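日本語の「は」と「が」、仕事のメールでどう直しますか

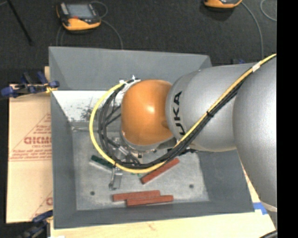
278件中 12ページ目

ノエリア・A
こんばんは。日本の会社で働いて2年になります。先輩に、私のメールは「は」が多すぎると言われました。たとえば「荷物は届きました」と書いたら、「荷物が届きました」のほうがよいと直されました。しかし別の日には、同じような文で「が」を「は」に直されました。規則を知りたいです。皆さんはどのように覚えましたか。

haris_o
初めて話に出すものは「が」、相手がもう知っているものは「は」です。私はこの規則だけで困っていません。先輩の方は、相手がまだ荷物の話を知らないと思ったのではないでしょうか。

Brigitta W.
haris_oさんの説明は教科書のとおりですが、私は少し反対です。「雨が降ってきたね」と言うとき、二人とも窓の外の雨を見ていて、もう知っています。それでも「は」にはなりません。知っているかどうかより、何について話す文なのかを先に決めるほうがよいと思います。

haris_o
それは話し言葉の例です。質問はメールのことですから、雨の例は少し遠いと思います。

Brigitta W.
では、メールの例を出します。「会議室は使えません」と書くと、「ほかの部屋は使えるのですか」と返事が来ることがあります。私は本当にこの返事をもらいました。比べる意味が入るからです。

デメトリオ
お二人とも正しいと思います。私はClorura という小さい翻訳の会社にいて、新しい人には次のように教えています。
答えになる言葉が前にあるときは「が」。「だれが送りましたか」「田中が送りました」。
答えになる言葉が後ろにあるときは「は」。「請求書はいつ送りましたか」「請求書は昨日送りました」。
自分の文がどんな質問の答えなのか、一度考えてから書きます。時間はかかりますが、10通ぐらい書くと慣れてきます。

ノエリア・A
ありがとうございます。質問を考える方法は私に合いそうです。先輩に直された文をもう一度見ました。最初のメールは「何かありましたか」の答えで、次のメールは「あの書類はどうなりましたか」の答えでした。だから直し方が違ったのですね。

haris_o
雨の例は遠いと書きましたが、Brigittaさんの会議室の例は私も使わせていただきます。ただ、初めての人にはやはり私の規則のほうがやさしいと思います。

ノエリア・A
もう一つだけ質問です。「私が担当いたします」と「私は担当いたします」では、後のほうは変ですか。明日の朝、お客様に送るメールです。

デメトリオ
その場合は「私が」でお願いします。「だれが担当しますか」の答えですから。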